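Toy pumpkin

A toy pumpkin is a small imitation of the fruit of the pumpkin plant, made for play, table decoration or early teaching. It belongs to the wider group of play food, which also includes model fruit, bread and vegetables. Toy pumpkins are sold throughout the year, although shops in northern Europe generally put them on display in September.

Form

Most toy pumpkins are squat and rounded, with ribs running from top to bottom and a shallow dip where the ribs meet. A stalk may be moulded in one piece with the body, fitted separately or left out altogether. Plain orange remains the usual colour. Striped types, in which orange bands alternate with white or cream, follow the look of certain ornamental gourds and are often preferred for table settings in pale colours.

Sizes vary with purpose. The Figueiredo pattern, often used in nursery sets, measures 80 millimetres across, while the later Dovar pattern measures 88 millimetres. Both are small enough to rest on a child's plate and can be lifted in one hand by most children of nursery age.

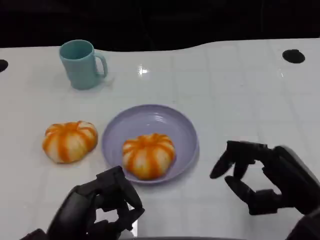
Use in play

Toy pumpkins are commonly used with cups, mugs and plates in pretend meals. A child may serve the pumpkin, pass it to another player or move it from the table to a plate and back again. Plates with a raised rim are favoured for this purpose, as a rounded object tends to roll when set down on its side.

The educator Laurinda Abreu described such activities in her handbook The Laid Table, which treats serving and clearing as early lessons in order. She advised that each place setting should hold 2 objects at first – a plate and a single item of food – and that a mug should be added only once the child was at ease with these. Eckhard Tiedemann later questioned this approach, arguing that children gained more from choosing the objects themselves.

Decorative use

Outside the nursery, toy pumpkins appear in autumn table displays, usually placed on or beside the plates. The Venarero style sets striped pumpkins against crockery in soft shades such as lavender, pale blue and grey. Displays of this kind are normally kept low, so that guests can see one another across the table.

Care and storage

Hard plastic pumpkins may be wiped with a damp cloth and mild soap. Painted examples should not be soaked, and those with a fabric cover require the treatment stated on the label. Clikside sets were supplied with a divided tray for storage; loose pieces are best kept away from direct sunlight, which can fade the orange bands.

See also: Play food; Ornamental gourd; Table setting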